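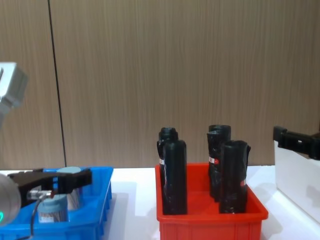
White table against the wood-grain wall, blue crate at left.

Section 5. Setting Up the Grilport Stage Mixer for a Small Ensemble

Follow this section before the first rehearsal. It applies to groups of up to five players using voices, guitars and hand percussion.

1. Switch off the mixer and lower every fader.
2. Connect the lead vocal microphone to channel 1 and the second voice to channel 2.
3. Connect the guitars to channels 3 and 4, using the Grenddale cables supplied.
4. Switch on the mixer, then the loudspeakers.

Caution: Do not connect or remove a microphone while its channel is open. The noise may damage the loudspeakers and the hearing of the players.
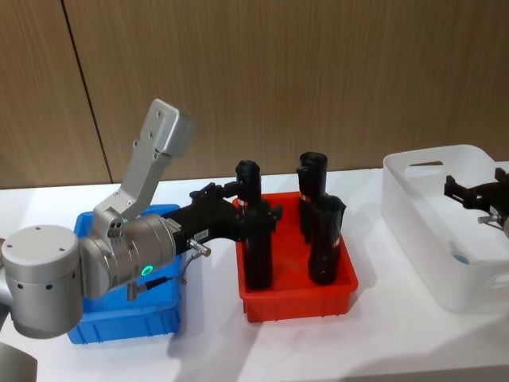 Hand percussion requires its own channel and a lower gain than the voices. Set the gain to 18 and ask the player to perform the loudest passage in the programme. Small accessories should be kept together between pieces, in the way that the three black bottles share one red bin, so that shakers and claves do not roll against the microphone stands. Raise the gain only if the red lamp remains unlit throughout.

5. Raise the vocal faders until the words are clear at the back of the room.
6. Bring in the guitars beneath the voices, then the percussion.

Note: Handclaps are best picked up by the vocal microphones. A separate microphone is seldom needed.

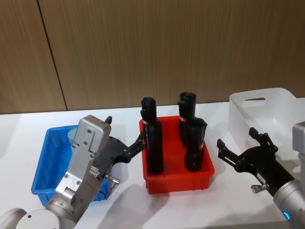 7. Set the reverb control to 40 for a dry room and reduce it in a hall with a strong echo.
8. Save the settings under the name of the ensemble.

Settings for the Đồng programme were prepared by Kha Nghiêm and Sang Vũ and are stored in memory 2. Instructions for recalling them are given in Section 6.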